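Wood Floors and Light Wood Desks: Our Office Refresh Gallery

29/09/2018

Print this page | E-mail this page

Well, we did it! After a long stretch of muddling along with carpet tiles that curled at the corners, the Cevura office has its wood floor, and I have been walking around on it in my socks like a kid. Domenica Berchtold asked me to put a few words together for everyone who has been asking how the place feels now that people are working in it again, so I've made this gallery page, and I got a little carried away with the words (sorry, Domenica).

First, the floor. We went back and forth on it from February on, with samples leaning against every window we have. Juraj Vondráček wanted something very dark, almost chocolate. I wanted the palest board in the box. What we ended up with sits somewhere in the middle, and I love how it makes the white furniture pop. The whole job covered around 3,160 square feet including the back hallway and the closet where the vacuum lives, and the fitters from Lyimo were so careful with the doorways that I couldn't find one chipped corner afterward. I looked, too!

Then the desks. The old ones were huge gray L-shapes that you couldn't move without two people and a screwdriver, and we finally let them go. The new ones came through Sitel, flat-packed, with 859 screws between them according to Juraj, who put most of them together himself over three evenings and has earned the right to quote that number as often as he likes. They're light on their feet, and you can slide one over to the window on a gray morning if you feel like it. People do. I have come in twice to find mine on the other side of the room.

A word on storage and cleaning, which I know isn't thrilling, but I'm thrilled. Everything that used to pile up on the windowsills has been sorted or given away, or else it has gone on a shelf. We filled more than 100 bags and boxes in the first week alone. Small trash bins go under the desks now in place of the one giant can by the door, and the mop stays out where people can grab it. A wood floor shows every crumb, and I've seen folks wiping up after their own lunch without being asked!

The total for furniture and shelving came to $3,403, a bit under what we had put aside, and the change is going toward a rug for the corner by the kitchen. Domenica is collecting votes on the color. Mine is mustard.

So, on to the gallery. I hope you enjoy a look at the new floor on an ordinary working day.

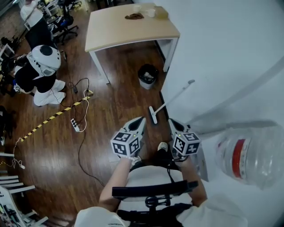
The light wood desk on its white metal legs, with two white cups on top and the little bin tucked underneath. Love those legs against the boards!

Next on my list are the cables, which still wander across the floor more than I'd like. Juraj has ordered a set of Pendus cord covers and we'll lay them as soon as they come. After that it's the rug, and then maybe a plant or two, if I can be trusted to water them. Color votes to Domenica, please, and yes, you can vote for mustard more than once.

Print | E-mail to a friend

Related items
Choosing a floor sample: what we learned
Juraj's notes on putting desks together
Before the refresh: the old carpet gallery
Rug color vote: how to take part
Windowsill clear-out: things still looking for a home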